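The kitchen is finished enough to show! I've been promising pictures since September, and every time I sat down to put the page together there was one more thing to wipe, caulk or plug in. So it's a short gallery this time, with a lot of talking around it (sorry, I've been living in this project and I have opinions).

If you're new, this is the kitchen at the Udthorpe place. The old one had dark green tile, one window that looked at a brick wall, and a sink so shallow that rinsing a stockpot meant changing your shirt. I wanted light, and I wanted a sink I could lose a sheet pan in. Most of the fitting was done by Gernstead, the kitchen outfit over on Mill Street, and I did the painting, the fussing and the coffee runs.

## White, and lots of it

I went back and forth on white for weeks. I had samples leaning on every wall, a warm one and a cool one and one that looked like toothpaste, and I kept moving them around at different times of day to see which I got sick of first. The bright one won. It picks up every bit of light you throw at it, and late in the morning it almost washes out, which I love and my sunglasses love too. Crumbs show, and so do coffee rings. I keep a microfiber cloth within reach and give everything a quick pass before bed, and that has been plenty so far. 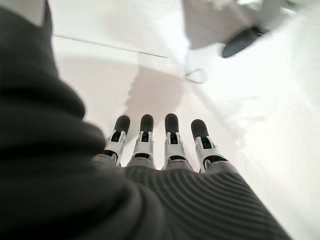

## The sink and the glowing wall

OK, my favorite part. The sink is stainless steel, mounted under a long glossy white counter, and it is wide! I can lay a roasting pan flat on the bottom and still have room to wash lettuce. The faucet is a tall chrome one with a pull-down sprayer, and I fought for that height. Gernstead suggested a shorter neck, and I went and got my biggest pot and held it under a pretend faucet in the showroom until they gave in.

The drying rack sits right over the sink, toward the right-hand end, so drips go straight down where they belong. It has black slats and tan side rails, and it saved me from having a dish drainer hogging the counter. It cost me $7 at a moving sale and I would have paid a lot more.

Then there's the wall. Behind the counter it's all translucent panels, lit from the back, with black strips dividing them up into rectangles. The light is a warm pale yellow, kind of like a paper lantern, and it lies down across the gloss of the counter in long soft streaks. I was scared it would feel like a dentist's office. It feels more like somebody left a very nice lamp on. My laptop has pretty much moved in at the far end, cord and all, and I write most of these posts there.
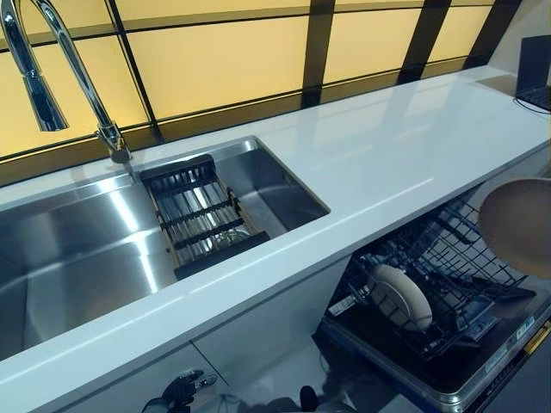

**How do you keep a stainless steel sink from getting water spots?**

Wipe it down with a soft towel after the last wash of the day, always along the grain of the metal. For spots that have already dried on, use a little white vinegar mixed with water, rinse well, and dry it right away.

## Still on the list

- Hooks for dish towels. I bought black ones, then decided they were the wrong black.
- A dimmer for the wall lights, budgeted at $200 with the labor. Gernstead is coming by on Wednesday to look at it.
- A stool that tucks in by the laptop end. I've sat on a lot of bad stools lately, so if you know a good one, please tell me in the comments.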